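3.2 Glare and reported visual comfort

Participants rated each work surface at the start and end of a session, using the scale described in Section 2.4. Of the 199 people who enrolled, 47 were assigned to the Lockyer site, where all desks and shared tables had a gloss finish. The other sites, Jatau and Dutside, had matte or mixed finishes. Lighting at all three sites came from ceiling fixtures, and window blinds were kept closed during sessions.

Ratings of comfort fell over the session at every site. The drop was largest at Lockyer and smallest at Dutside. Participants at Lockyer also moved their chairs more often in the first part of the session, and many wrote in the comment field that they had turned their paper or leaned to one side to get a bright patch off the page. Comments of this kind were rare at Jatau. We found no clear link between comfort and age, and people who wore glasses gave ratings close to those of people who did not.

Finish was not the only thing that differed between sites. The ceiling at Lockyer is lower, and its fixtures have no diffusers. Waaka and Donnelly raised the same problem in their earlier survey of reading rooms, where gloss tables tended to be found in the rooms with the oldest lighting. To separate the two effects, we ran a short follow-up at Lockyer in January with 4 desks covered in matte film and the lighting left as it was. Ratings on the covered desks were higher at the end of the session, though they did not reach the level seen at Dutside. We take this to mean that finish accounts for part of the difference and that fixture type accounts for at least some of the rest.

Reflections on a gloss top keep much of the brightness of their source and can sit close to whatever a person is looking at (Figure 5). Illuminance readings taken at desk height do not capture this. The Clavusetti index, which weights luminance by position in the visual field, followed the ratings more closely and is used in the analysis below.

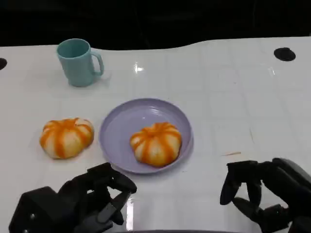
Figure 5. Overhead light reflected in a glossy white tabletop, with a mug and a shallow plate.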